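Collecting Grasps at Gristham: Bin Work With Short Bars

The bin-picking cell at Cukik's Gristham site runs from Wednesday to the weekend with one operator in attendance. Its purpose is to produce labeled grasp attempts for Clinier, the group's picking model. The lead engineer on the project discussed the procedure by phone in August.

The parts are short bars in two colors, dropped into a metal bin and attempted one at a time. "Color is only there for the labeling," the engineer said. "The model gets depth and a gray image. We use the color afterward, when we check which bar it went for and which one it touched."

An attempt is stored as a starting image, a target pose, the finger width on closing and a result code. The first collection came to 862 attempts. Two were thrown out over a clock fault between the camera and the controller, leaving 860 for training.

Glossy surfaces are the main source of bad depth readings. A highlight along the top of a bar can leave a hole in the point cloud, and the planner then places the grasp too far toward one end. The engineer would not dull the parts with spray. "Gebremichael ships them shiny. If we train on matte bars, we get a model for matte bars."
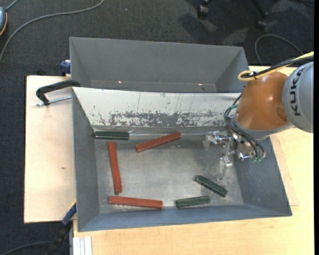

How are failed grasps handled in the data?

They are kept and given the same weight as the successful ones, with a code for the type of failure: slip, collision or empty close.

The collision code took the most revision. Bars lying along the foot of a wall leave little room for a finger, and early runs stopped on the force limit before the fingers had closed. The team now logs the contact force for 10 samples before the stop. "Before that we had 51 records that said 'collision' and nothing else — you can't learn much from those."

The next collection will use the same bins with a third bar length. Relabeling of the first set is still under way.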